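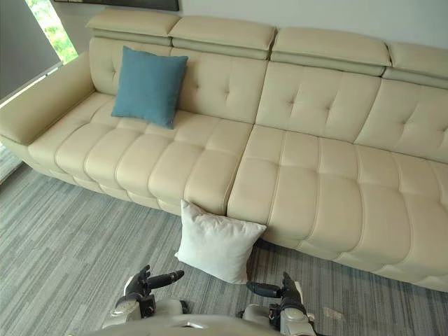 Living-room set, head camera. Two throw pillows, one on the sofa and one on the carpet.

Home | About us | Services | Data formats | Careers | Contact

About Zulwood

Zulwood records demonstrations of household tasks performed with two-armed robots and delivers them to companies that train control models. We do not build robots and we do not train models for sale. Our product is the recorded example, with its labels, its timing data and a record of every setting that was in force when it was made.

The company was started by Ryan Greenwood after several years of writing grasp software for warehouse equipment. The first office was a rented unit in Fukport, where we still work. Recording for customers began in November with one operator and a borrowed set of shelving.

What an episode contains

An episode is one attempt at one written task, from the start signal to the stop signal. It holds the head camera stream, a stream from each wrist camera, joint positions, hand commands and the task sentence. All streams share one clock. Files that fail the clock check are removed before labeling starts.

Wrist views are stored at full size. Much of a wrist view is taken up by the hand itself, and customers sometimes ask us to crop it. We leave the cropping to them, as the position of the fingers against the floor or the object is useful to most training setups. 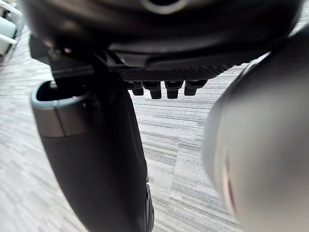 Do you keep failed attempts?
Failed attempts are kept, labeled as failed, and delivered in a separate folder with the same streams as the rest.

Task lists

Customers send us a goal, such as tidying a seating area, and we break it into short tasks with plain wording. Each task gets at least two wordings, written by different people. The current home list has 273 tasks. It covers picking up soft items from the floor, placing items on furniture, moving fruit in and out of bowls, and opening drawers.

Start positions are changed between episodes according to a printed sheet. The operator moves the object, checks the sheet and signs the line. If an object is left in its old position by mistake, the episode is marked as a repeat and does not count toward the order.
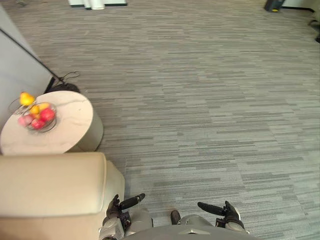 Objects of mixed size and shape are grouped on purpose. A bowl that holds only one kind of fruit teaches a narrow grasp, and the model then does poorly on anything longer or flatter. Clear glass is included in the home list at customer request. It is hard for depth sensing, so episodes with glass carry their own tag.

Labeling and review

Labels are added in a tool we call Girent. It shows all camera streams side by side and lets the labeler mark contact, lift, release and any operator correction. Every episode is seen by two reviewers. Where they disagree on a contact time, the episode goes back to the labeler with both values attached.

Wrist cameras settle most of these disagreements. The head camera often cannot see the fingertips once the arm is low, and contact has to be read from the closer view.

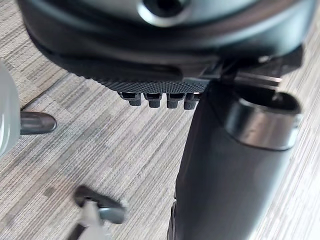 Mount angles are measured before each session and written into the episode header. A mount that has moved since the last session is noted with the old and new values. We do not correct the video afterward.

Working with us

Small orders start with a trial set under the Van Rooij plan, our fixed-price package for first customers. It includes one task family, one delivery and a call to go over the file layout. Larger orders are quoted by task count and episode length.

Page last updated 4/26/22

Comments

mteller_ctrl: Is the clock check threshold published anywhere? I looked under Data formats and only found the stream names.

Zulwood: It is in the header notes that ship with each delivery. We will add it to the Data formats page.

hollis: we did the trial set last year. Layout was clean, loader took an afternoon to write. Would like the failed folder to use the same numbering as the main one.

jp_arms: Do you take orders for kitchen tasks or is it living room only?

Zulwood: Kitchen orders are open. Please use the contact form and attach a task list if you have one.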